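Monday, April 6, 2026

The winter bird count at Trestedby has closed, and the final record stands at 3,078 sightings. This entry sets out how the season went and what will change before the next one. The target of 4,000 was not reached. It was set after an unusually good year and should probably have been lower.
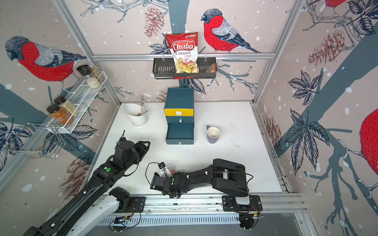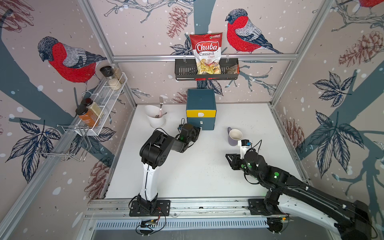
*Bullfinches on the wallpaper, with cassava chips in the basket.*

Bullfinches were recorded on 32 mornings, mostly along the Skiveck path, where the old hedges were left uncut through the autumn. They came in pairs and stayed low. The mild spells kept many other species out in the fields, and the feeders at Rutherford were quiet for days at a time.

Record keeping was uneven. Entries from the first weeks give the hour but no weather, and several were made in pencil that has since smudged. From August, every entry will carry the time, the wind direction and the name of the path. The printed sheets have been redrawn accordingly — the old ones may still be used for garden notes.

Seed remains the largest cost. Sunflower hearts were taken first at every station, while the cheaper mix was left to sprout under the tables. It will not be ordered again. The feeder by the lower gate also needs a new perch before autumn.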